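6th August

My friend Leonor Guerreiro says I write here only when I am angry or when I have finished something. Today I have finished something, so please be patient with me. It is long for a small subject.

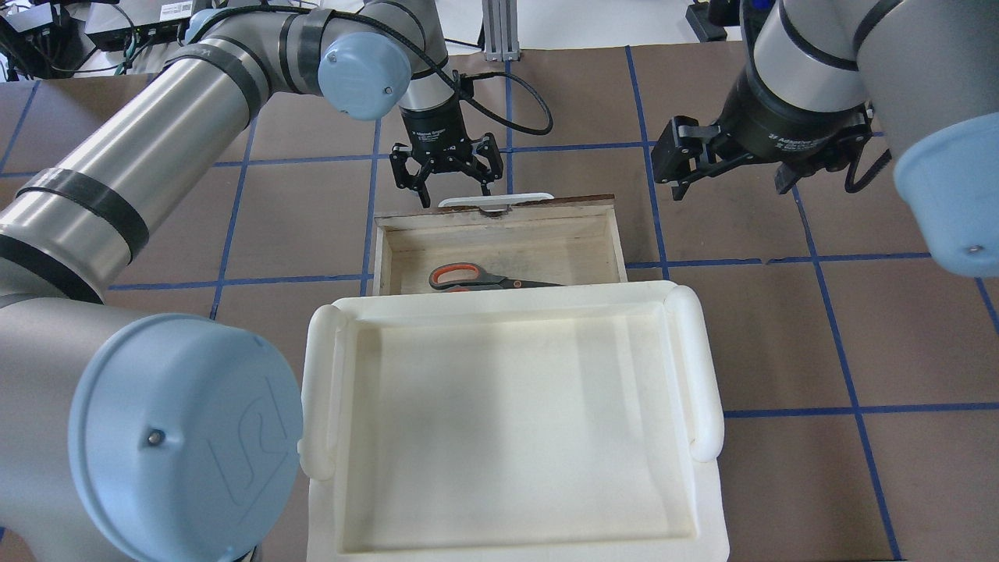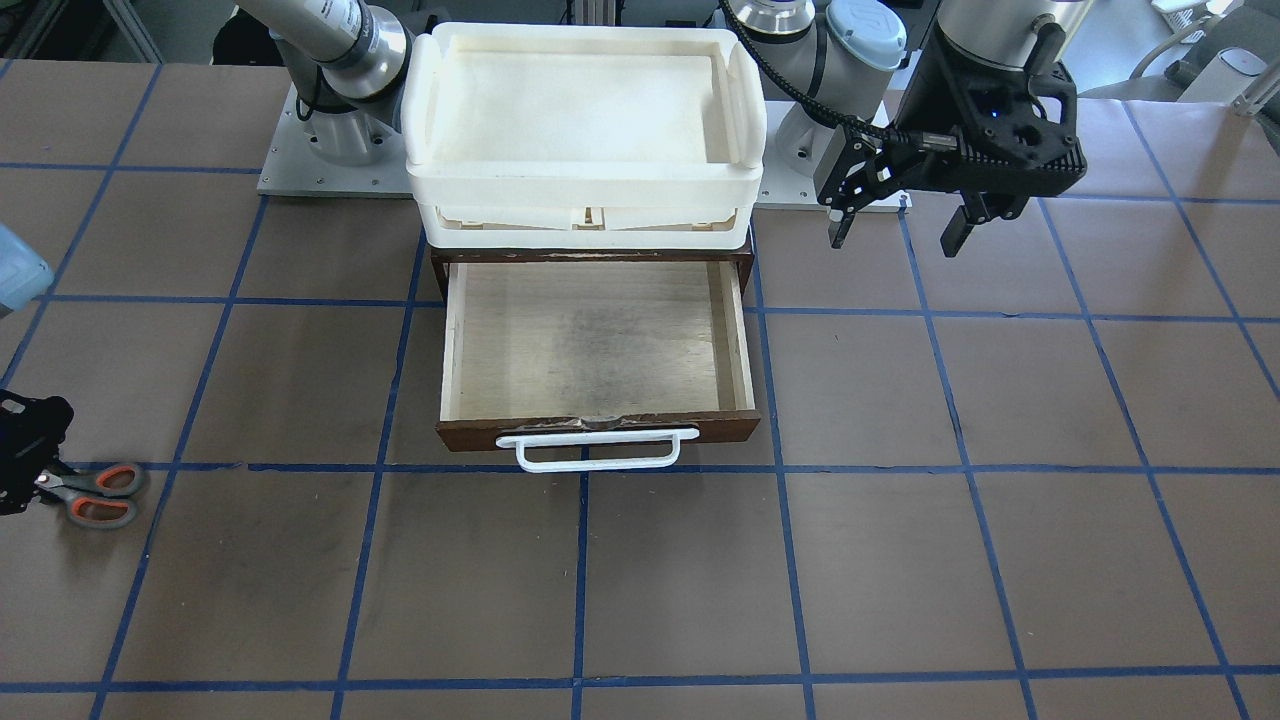
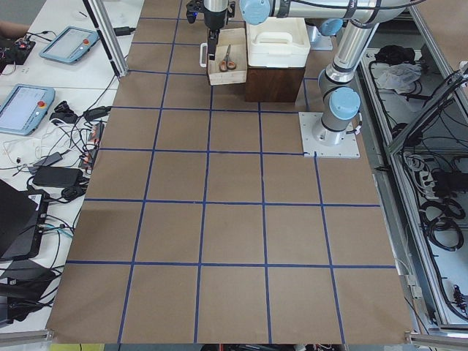 I wanted to write about my vegetable garden, and mainly about how I lost one whole February by planning it badly. In the old days I sowed everything in a mood. One sunny morning, and I put all the beans in the ground. This year I decided to plan the beds on paper first. Blue tape on brown paper, as on the table in these pictures, is very close to what I did on my kitchen floor, only my lines were not so straight. Each square was one piece of soil, and I moved small cards from square to square until the tomatoes and the potatoes were no longer neighbors. It took two evenings. My knees still remember it.

The bed itself is 9 meters long, behind the old Plattner warehouse in Gotside. I pay a small rent for it to Jinfeng Liao, who has the next piece of land and grows leeks as thick as my arm. He looked at my plan for a long time and then asked me where I was going to walk. I had forgotten the paths! So I lost 12 squares to paths, and with them all the pumpkins.

The onions were good. I planted 500 small ones and I think most of them came up, except in the corner where the water stays after rain. The spinach was a failure – it made flowers before I could eat it even one time. Jinfeng says I must sow it earlier, under a cover. The carrots have the shape of hands, and for this I blame the stones.

For next year I want to change these things:

- paths first, then vegetables
- spinach in a box near the wall
- fewer radishes, because in my home only I eat them
- a second water barrel, if I find one that is not too expensive

Leonor wants my extra onions for her soup. She can have them, but she must come and carry them herself.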